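Posted in: Home > Paint & Colour > Renters

Pavithra Devadiga
August 2019

Right, paint thread. Have now done the hallway in the Irnby flat twice and the lounge one and a half times, so I have opinions. Landlord said yes to colour as long as it goes back to white when we leave. Got it in writing. Get it in writing.

Hallway first. South side of the building, one door with a bit of glass in it, no sun at all from May till whenever. Went in thinking white because everyone says white. White in that hallway was the colour of old dishwater by 3 in the arvo.

Second coat of white did not help. Dunno why I thought it would.

A white wall needs something to bounce. If there's no light coming in it just sits there being grey. Same tin in the kitchen, which gets the morning, looks gorgeous. Kept going back and forth holding the lid up like a goose.

The other trick everyone sends you is hang a mirror. Fine, but a mirror only gives back whatever it's pointed at. Point it at a dark wall and you've got two dark walls. You want window or sky in it, even a slice
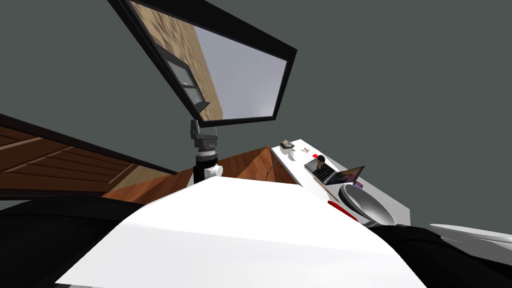

Brick, window, sky. All of it in the glass, wall behind it still dark grey.

So before you put a hole in anything, get someone to hold the mirror and walk to where you normally stand. Not where the hook is. Where YOU are. We moved ours to the end by the door and it's a bit better, not heaps.

Money bit. Got a quote for hall + lounge, walls only, no ceilings: $669, and that was without moving furniture. Did it ourselves. Spent less, but I lost a long weekend and a pair of trackies, so call it even.

Sample pots. Buy them. I know they're a rort for the size. Paint big squares of cardboard, not the wall, then you can carry them about the room and stick them behind the couch and next to the skirting. On the wall you're stuck with one spot and a patch you'll see through the topcoat forever.

Look at the cardboard at 10 in the morning, then after tea with the lamps on. Those are the two times I'm home. If you work nights your answer is different.

Ended up with Montes in the hall, sort of a clay pink-brown. Mum said it looked like a bandaid. It does on the lid! On the wall it's warm and you stop noticing how dark it is in there. Dark rooms can be dark, is where I've landed.

Lounge is where I got cocky. Wanted a proper red on the chimney breast and two alcoves. One red, three surfaces plus the returns, and every bit that turned away from the window looked like I'd run out and bought the wrong tin. Red drops off so fast once it's off the light. Look how far one can slide

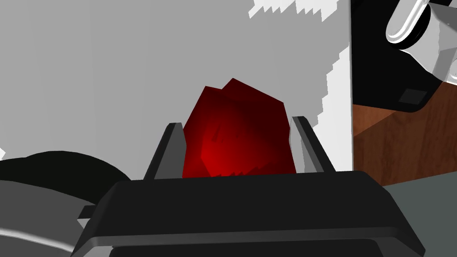

Corners are what I should've planned for, because a chimney breast is basically all corners. I'd painted my sample on a flat bit of card and looked at it flat, facing the window, like an idiot. Flat tells you nothing. The red lump up there goes from properly bright on the lower left to maroon, nearly black, along the top and the right-hand edges, and that's what my alcoves were doing to me. Now I fold the card down the middle and stand it up like a tent so I get a lit side and a shady side. Took me 15 seconds and I could have saved a whole tin.

Fix was going one step lighter in the alcoves than on the front. The bloke at Gikurow mixed it at three quarter strength and didn't make me feel silly about it. From the couch it reads as one colour. Up close you can tell, if you're looking for it.

Somebody asked about sheen. Low sheen in the hall, it gets wiped. Matt on the red because gloss showed every lump in the plaster and there are a lot of lumps, the place on Stosness St was the same, I think one fella plastered this whole suburb with a spoon.

Also tape. Pull it off while the paint's still a bit tacky, slow, back on itself. I left mine overnight the first time and it took the edge with it. Touching up red against white skirting with a kid's brush is not how I wanted to spend a Sunday.

Oh and do two coats of the tinted undercoat under red. Not one. The tin says one. I did around 7 coats all up on the first alcove becuase I skipped it.

Bathroom is next but the fan's cactus so not till that's sorted. Will post the cardboard tents if anyone wants to see them drying on the clothes horse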